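Setting Out a Small Table: Notes for Session Four
Home Hosting and Table Service, evening course 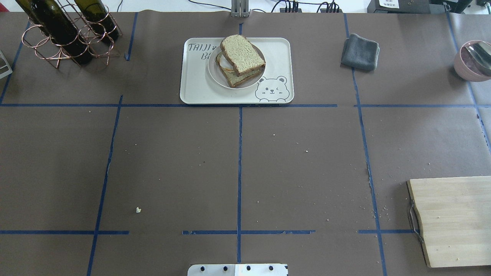
Welcome back, everyone, and thank you for the lively discussion at the end of last session. I promised I would write up the part about planning a surface before you put anything on it, and I have added the material on trays and on storing bottles that we only got halfway through. Please read it before we meet again, and bring a pencil and a ruler if you have one.

1. Why we begin with the surface

Most of us, when guests are coming, begin with the things. We take out the good plate, we look for the tray, we open a cupboard and find the napkins we forgot we had, and before long everything is on the table and there is no room left to pour a glass of water. I did this for years myself and I still do it when I am tired. What I would like you to try this month is to begin with the surface and divide it up first, on paper or with tape, so that every object has a place waiting for it.

Painter's tape is very good for this. It comes up easily from most tables, though do please test a corner first, especially if your table is old or has been waxed. If you would like to protect the top, lay down plain kraft or packing paper and put the tape on that. Annick Turcotte, who took this course last year and now helps me with the practical hours, likes to write on the paper as she goes – "bread," "glasses," "keep clear" – and I have come around to her way of doing it.

Your lines do not need to be perfect. A tape line that wanders a little is still a perfectly good line, and I would much prefer that you spend your time thinking about where people's hands will go.

2. Back row and front space

The simplest plan for a small table has two parts. The back row is for things that stay put. The front is for things that come and go, and you should leave a good deal more of it free than feels natural.

In the back row I would normally place:

The bottle rack, in a corner
The serving tray, at or near the center
Anything tall, such as a pitcher or a lamp

In the front space:

The plates people are eating from
A cutting board, if you are slicing at the table
Nothing else until it is needed

If you run a strip from side to side about a third of the way down from the back, you will have a useful border between the two. Then add a center line from back to front. Those two lines alone will settle most arguments, and you can add others later for corners or for each person's place.

Igor Vaněk asked whether the rule changes for a round table. It does, a little. You lose your corners, so the rack generally has to go onto a sideboard, and the tray moves to the middle where everyone can reach it. We will try this together in session six.

3. The tray

I am very fond of trays, as you will have noticed by now. A tray gathers up small things and makes them look as though they belong together, and when the meal is over you can carry the whole lot away in one trip.

For everyday use I suggest a light plastic tray with a raised rim. The rim matters more than the pattern. It stops a plate from sliding off when you turn a corner, and it catches a spill that would otherwise go down your sleeve. Rounded corners are easier to wipe than square ones, where crumbs like to settle. As for decoration, please yourselves! A cartoon bear is every bit as welcome at my table as a plain white edge, and with children at the table it may be more welcome.

Put the heaviest item near the middle of the tray, then the smaller items around it. One round plate with a shallow rim is enough for cookies, sliced fruit or a little cheese. If the tray has a picture or a name printed on it, the plate will very likely cover part of it, and that is fine. Juraj Kolář spent most of a practical hour trying to find a plate that would leave his grandmother's roses showing, and in the end he ate his cake off a saucer.

4. Bottles and the rack

Wine sealed with a natural cork is generally stored lying on its side, so that the cork stays in touch with the wine and does not dry out. Bottles with a screw cap can lie down or stand up, whichever suits your shelf. A wire rack made of loops and rods is a pleasant thing to have out, and a small one takes up very little room in the corner.

Some points from our discussion:

Keep the rack away from the stove and out of direct sun. Dark green glass gives the wine some protection from light, but it does nothing at all about heat.

Leave enough space to draw a bottle out without knocking the tray. Practice it once with your eyes on the tray and you will see what I mean.

Check that the rack sits flat. A folded piece of felt under one foot cures most wobbles.

Once a bottle is open, stand it upright and do not put it back in the rack. Oľga Procházka reminded us of this with some feeling, and I gather there was a pale rug involved.

5. Exercise for next time

Choose a table at home, or half of one. Please set aside 40 minutes, and do the steps in order.

Clear the table completely and wipe it down.
Cover it with paper if you wish, and smooth the paper from the center outward.
Lay one tape line across and one down the center.
Place your rack or pitcher in a back corner and your tray in the back row.
Sit down at the table. Reach for everything you have set out.
Move whatever made you stretch or lean, then sit down and try again.
Make a quick sketch of the arrangement you ended with and bring it to class.

If you do not own a rack, a standing bottle or a tall jar will do. If you do not own a tray, use a large cutting board and notice how different it feels to carry without a rim.

6. Supplies and small matters

Rolls of tape and folded paper are in the gray cabinet in room 122, second shelf. Take what you need and sign the sheet on the door. Ctibor Štefanec has kindly offered his spare trays to anyone who would like to borrow one, so please speak to him during the break, and do return them clean.

We still owe ourselves the conversation about napkins, and I have not forgotten the question about candles near a window. Both will come up in session five, along with glassware, so please bring one glass you like drinking from and one that you don't.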